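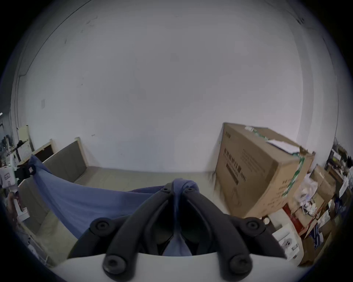
Figure 3: View from the hand-held gripper in the cloth task. The fingertips pinch a gathered part of the blue-gray cloth while the rest drapes to the left.

4.2 Collecting the cloth demonstrations

Rigid objects were kind to us. A mug stays a mug while it is being picked up, and most of the recordings described in Section 4.1 needed little more than trimming. Cloth was less cooperative. The Pakska set contains 2750 cloth demonstrations, and they took longer to gather than everything else in the set put together.

Each demonstration was recorded by one person holding the gripper and working through a prompt card. The card gave a goal (lift, spread, hang, fold once) and left the method open. Early on we had written the method down as well, in 36 careful steps, and the operators ignored it with great consistency. We kept the goals and threw out the steps.

Grasps vary a good deal as a result. Some operators took a single layer at a corner. Others closed the fingers on whatever was nearest and sorted out the consequences in midair, which produced bunched grasps of the kind in Figure 3. We had planned to discard these as sloppy. In a pilot run, however, a policy trained only on corner grasps did well until the first time it missed a corner, after which it held its handful of fabric and did nothing further – a sort of dignified surrender. The bunched grasps stayed in.

We also left the rooms alone. Operators were asked not to tidy before recording, a request that met no resistance. Boxes, shelves and bare walls therefore appear behind the cloth in whatever arrangement daily life had given them, and the Tronano encoder has to learn that a large cardboard box is not part of the laundry.

Sessions lasted 40 minutes, with a change of cloth at the halfway point. Longer sessions gave more recordings and worse ones: past the hour, operators began to repeat one favorite motion with small signs of resentment. We dropped a recording if the cloth left the view for more than 6 seconds or if the finger width signal was lost. Failed grasps were kept and labeled as such. The labels were assigned by hand, and disagreements over what counts as "folded" are discussed, at more length than we would have liked, in Section 4.4.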